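Clornow bimanual handling — interim progress note, December

Prepared for Suvix program office. Short one this time, the long tables are going in the annex.

Status: on track for work packages 1 and 2. Package 3 slipping a bit, see below.

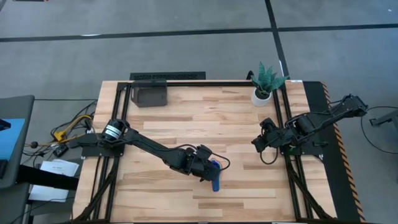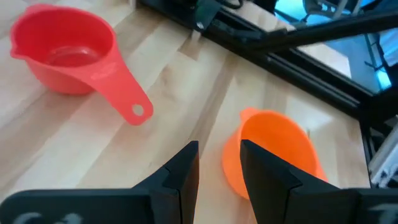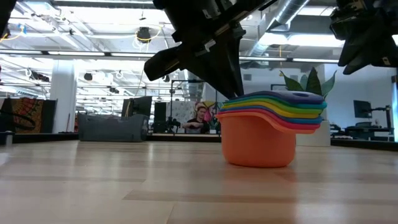
Main result this period is on partial-view grasping. The question from the last review was whether the Feltetitz policy could pick nestable items when the wrist camera sees only part of the rim. Measuring cups are the test set we settled on. The wrist view with the red and orange cups shows why: the right finger covers the lower part of the orange one, so the model has to commit on what is left of the rim plus whatever it remembers from the approach. Old policy had no memory and it stalled. New one carries a short history of wrist frames, and we retrained on 400 demonstrations, up from 300.

Outcome so far — single cup pick success up clearly in the internal runs. Nesting is also better but not where we want it. Once a stack is built with the handles all pointing the same way, like the rainbow one with purple on top, the rims sit very close in height and the policy tends to pick the wrong layer. We tried the Trịnh re-weighting on the loss. Helped with the top piece, did nothing for the middle ones. Will drop it unless the next batch says otherwise.

Method change to flag: evaluation is now 100 trials per condition with start positions drawn from a fixed list. Before this the operator chose them, which made month to month numbers hard to compare. Earlier figures should not be put next to the new ones.

Problems
Wrist camera exposure drifts on glossy surfaces. Workaround in place, proper fix needs new calibration.
Annotation backlog, 2 weeks behind.
Fixed camera and wrist camera clocks were out of sync for part of the period, those runs are excluded form the results.

Next
Middle layer picks, with the stack rotated.
Ablation on history length.
Draft of the methods section to Suvix before the next call.

Budget no change. No new equipment requested.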